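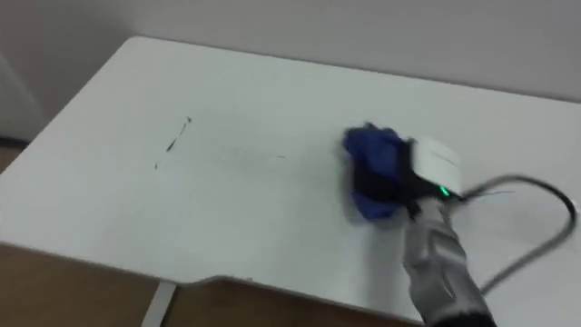 marker on a white desk, round one

Bought the white desk because it looked clean in the listing. It has been a full-time job since October.

The long streak is mine. I was labeling a box, the box ended, my hand kept going.

Internet advice so far: toothpaste, hairspray, a pencil eraser, "just sand it." I have a blue cloth and a bottle of Dakex spray that cost more than lunch.

The Dakex label says it's good for 200 wipes. It does not say of what.

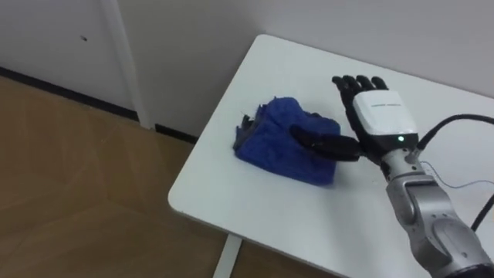
Anyway, a thread with 86 replies says to leave the spray on for 3 minutes first, and half of those replies are people fighting over paper towels. I'm staying with the fuzzy cloth.

Next desk will be brown. Mazza has one the color of old coffee and I keep going back to look at it.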